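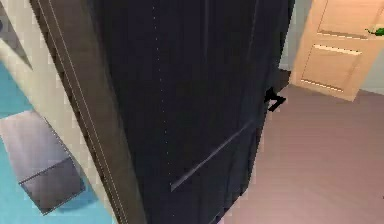 Randell library stays open till 10 on weeknights, starting in October

Well, we got it! After most of a year of emails, clipboards and one very long town meeting (I ate dinner out of my coat pocket), the Randell branch library is going to stay open until 10 p.m. on weeknights. The new hours start in October and run through the end of the school year, and then the town will look at the numbers and decide what comes next.

If you've been reading me for a while you know I've been grumpy about the 6 p.m. closing since it came in. I get off work at 5:30. By the time I've parked, I have maybe ten minutes to grab a hold and get out, and I'm one of the lucky ones with a car. The last bus from Deratton doesn't even reach our end of town until after the lights are off.

The petition ended up with 3,571 signatures, and I still can't quite believe that number. Rekha Varghese ran the table outside the grocery store on Villa Street and she says the teenagers were the ones dragging their parents over to sign, which I love. They want somewhere to do homework that has heat and doesn't make you buy a drink every hour.

The town meeting itself was closer than I expected. There were 127 people in a room set up for a lot fewer, so plenty of us stood along the back wall. Georges Sayegh spoke against the plan and I thought he made a fair point about money: the evening hours mean two more part-time staff, and the roof on the Rusen Road fire station still needs fixing. He asked for a shorter trial. He didn't get it, but the town did agree to publish the cost every month, so he didn't go home with nothing either.

Branch manager Viola Donati told me afterward that the late hours will be the full library, desk and all. You can check things out, use the computers, print, and book the small study rooms. The children's room will close at 8, same as the story corner next to it. She's hiring now, so if you know someone who's good with people and likes shelving, send them her way. Applications are at the front desk.

A few other bits I scribbled down. The parking lot lights will stay on until 10:30. Interlibrary loans still have to be picked up by 8, I forgot to ask why. Saturday hours aren't changing, sorry, I know several of you wrote to me about that. And the evening English conversation group, which had been squeezed into a lunch hour, is moving to 7 p.m. with Renzo De Luca running it again. He has room for 34 people this time around and the sign-up sheet is already filling, so don't wait on that one!

I'll be there the first night with my overdue cookbook. If you have questions for Viola before then, leave them in the comments and I'll pass them along when I see her next week.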